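Bonjour et bienvenue ! Ce dépôt rassemble les enregistrements, les réglages et les notes de notre comparaison de pinces et de caméras de poignet, menée dans les bureaux de Plererdale. Si vous arrivez ici pour les données seules, vous pouvez filer directement à la section « Organisation des fichiers ». Si vous hésitez entre deux pinces pour un robot mobile qui doit se débrouiller au milieu du mobilier de bureau, prenez un café et lisez le reste, nous avons essayé d'y mettre tout ce que nous aurions voulu lire avant de commencer.

Dernière mise à jour de cette fiche : 2025-05-11

# Comparatif pinces et caméras de poignet, Plererdale

## De quoi il s'agit

Nous avions deux pinces sous la main et une question toute bête : laquelle garder sur le bras pour les tâches de rangement ? La première est une Flandeck à deux doigts, compacte, assez lourde, avec une course courte. La seconde est une Sheikh, plus longue, plus souple au contact, et nettement plus encombrante devant l'objectif. En chemin, la question s'est élargie, comme toujours, et nous nous sommes mis à comparer aussi les positions de caméra, puis deux façons de piloter le bras pendant l'approche.

Le jeu de données contient les séquences vidéo de la caméra de poignet, les positions articulaires, l'ouverture de la pince et les commandes envoyées par le contrôleur. Chaque essai dure 45 secondes au maximum. Passé ce délai, l'enregistrement s'arrête tout seul et l'essai reçoit l'étiquette `delai`, même si le bras était à deux doigts de réussir (et croyez-moi, c'est arrivé souvent à Quyên Lương, qui tenait la manette avec une patience que je n'ai pas).

## Matériel

| Élément | Configuration A | Configuration B |
|---|---|---|
| Pince | Flandeck, deux doigts | Sheikh, deux doigts longs |
| Position caméra | poignet, centrée | poignet, décalée à droite |
| Contrôleur | Ustudside, mode position | Ustudside, mode impédance |
| Inclinaison de la caméra | 15 degrés | réglable |

Le contrôleur Ustudside est le même dans les deux cas, seul le mode change. Nous savons bien que faire varier la pince, la caméra et le mode d'un seul coup ne permet pas de dire lequel des trois est responsable d'un écart. Une troisième série, rangée dans `croise/`, reprend donc la pince A avec le mode impédance et la pince B avec le mode position. Elle est plus petite que les autres, mais elle nous a évité de raconter de grosses bêtises dans le rapport interne.

Les câbles passent le long de l'avant-bras, dans une gaine textile fermée par un velcro. C'est un détail, mais si vous remontez l'ensemble chez vous, laissez du mou au niveau du poignet ! Nous avons perdu une matinée entière à chercher une panne de communication qui n'était qu'un connecteur tiré à chaque rotation.

## Les tâches

Les tâches sont au nombre de 7 et portent toutes sur des objets que l'on croise dans un bureau ordinaire. Les voici avec le nom de dossier correspondant :

- `approche_siege` : amener la pince près de l'assise d'une chaise, sans contact ;
- `accoudoir` : saisir un accoudoir et le relâcher proprement ;
- `tirer_siege` : déplacer une chaise sur une courte distance ;
- `tiroir` : ouvrir puis refermer un tiroir à poignée fine ;
- `corbeille` : soulever une corbeille vide par le bord ;
- `cable` : ramasser un câble au sol ;
- `classeur` : sortir un classeur d'une étagère basse.

Les chaises nous ont occupés beaucoup plus longtemps que prévu. Vicente Troncoso, qui s'occupait de l'estimation de profondeur, s'est arraché quelques cheveux sur les coques ajourées : le capteur mesure tantôt le plastique, tantôt la moquette derrière, et le nuage de points finit par ressembler à un peigne. Sur une coque pleine, l'estimation est sage et régulière. Sur une coque à fentes, il faut filtrer, et le filtre que nous fournissons dans `outils/filtre_fentes.py` est un compromis assumé entre la netteté des bords et la continuité de la surface.

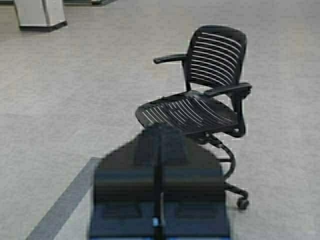 L'autre difficulté, plus banale, est celle des couleurs. Une pince sombre devant un meuble sombre, cela donne un contour que la segmentation automatique confond volontiers, surtout lorsque la pince est très proche de l'objectif et donc floue. Nous avons fini par fournir un masque fixe de la pince pour chaque position de caméra, calculé à vide puis retouché à la main. Le masque est un peu généreux sur les bords — nous avons préféré perdre quelques pixels utiles que de laisser un morceau de doigt passer pour un morceau de chaise. Si votre méthode sait faire mieux, ignorez-le sans remords, et écrivez-nous, cela nous intéresse beaucoup.

Pour l'exposition, nous avons tout laissé en manuel. Le mode automatique s'affolait dès qu'un objet noir entrait dans le champ, éclaircissait tout, et la moquette devenait une grande nappe pâle où plus rien ne se distinguait. En manuel, les noirs sont parfois bouchés, c'est vrai, mais au moins ils le restent d'une séquence à l'autre et l'on peut comparer ce qui est comparable.

## Organisation des fichiers

```
plererdale/
├── config_a/
│ ├── approche_siege/
│ ├── accoudoir/
│ └── ...
├── config_b/
├── croise/
├── masques/
├── calibration/
└── outils/
```

Chaque essai est un dossier contenant une vidéo, un fichier `etat.csv` et un fichier `notes.txt`. Les notes sont écrites par la personne qui pilotait, sur le moment, et nous ne les avons pas corrigées. Vous y trouverez des fautes, des soupirs, et quelques remarques précieuses sur le comportement de la pince que les colonnes de chiffres ne montrent pas du tout.

L'ensemble compte environ 4 000 essais, toutes configurations confondues. La répartition entre tâches n'est pas égale : `tiroir` est bien servi, `cable` beaucoup moins. Pensez à rééquilibrer avant d'entraîner quoi que ce soit.

Les colonnes de `etat.csv` :

| Colonne | Contenu |
|---|---|
| `t` | temps depuis le début de l'essai, en secondes |
| `q1` à `q6` | positions articulaires, en radians |
| `ouverture` | 0 fermée, 1 ouverte |
| `courant` | courant du moteur de la pince, en ampères |
| `mode` | `pos` ou `imp` |
| `etiquette` | `reussi`, `rate`, `delai` ou `arret` |

Attention à la colonne `courant` : les deux pinces n'ont pas le même moteur ni le même étage de mesure, et comparer les valeurs brutes d'une configuration à l'autre n'a pas de sens. À l'intérieur d'une même configuration, en revanche, elle est très parlante pour repérer le moment du contact.

## Ce que nous en avons pensé

La Flandeck est agréable pour tout ce qui est rigide et étroit. Sur l'accoudoir et la poignée de tiroir, elle serre franchement et ne bouge plus. Elle demande par contre un alignement soigneux, et sa course courte pardonne peu. Sur la corbeille, si l'on arrive légèrement de travers, un doigt passe dehors et l'autre tape sur le bord, avec un petit bruit sec auquel on ne s'habitue pas.

La Sheikh est plus indulgente. Ses doigts plient un peu, trouvent leur place, et le mode impédance l'aide beaucoup quand on tire une chaise dont les roulettes partent de travers. Son défaut est devant l'objectif : avec la caméra centrée, elle cache une bonne partie de ce que l'on veut saisir, et c'est pour cette raison que nous avons décalé la caméra à droite. Le décalage a son prix, puisque l'opérateur doit réapprendre où se trouve le milieu de la pince. Quyên s'y est faite assez vite, moi pas vraiment !

Pour notre usage, nous avons gardé la Sheikh avec la caméra décalée. Un atelier qui manipule surtout des pièces dures et bien rangées ferait sans doute le choix inverse, et il aurait raison.

## Limites connues

- Tout a été enregistré dans un même bâtiment, avec de la moquette presque partout. N'en tirez rien sur le carrelage ou le parquet, les chaises y roulent tout autrement.
- Les étiquettes `reussi` et `rate` ont été posées par l'opérateur. Vicente en a relu une partie, et les désaccords sont listés dans `outils/desaccords.csv`.
- La calibration de la caméra décalée a été refaite en cours de route. Utilisez le fichier dont la version correspond au champ `calib` de l'essai.
- Les essais `arret` sont des arrêts d'urgence. Nous les avons gardés, mais les dernières lignes du fichier d'état peuvent manquer.

## Pour commencer

```
python outils/verifier.py plererdale/
python outils/lire_essai.py plererdale/config_a/accoudoir/
```

Le premier script vérifie que les fichiers sont complets, le second affiche la vidéo et l'ouverture de la pince côte à côte. Commencez par `accoudoir`, c'est la tâche la plus lisible et celle où l'écart entre les deux pinces saute aux yeux.

## Suite et contact

Une nouvelle série est prévue pour août, avec une caméra à champ plus large et, si le budget suit, des doigts plus minces pour la Sheikh. Les remarques, corrections et questions sont les bienvenues dans les tickets du dépôt. Vicente répond pour tout ce qui touche à la profondeur et à la calibration, Quyên pour le pilotage et les notes d'essai. Merci de préciser le nom de la tâche et la configuration dans le titre de votre ticket.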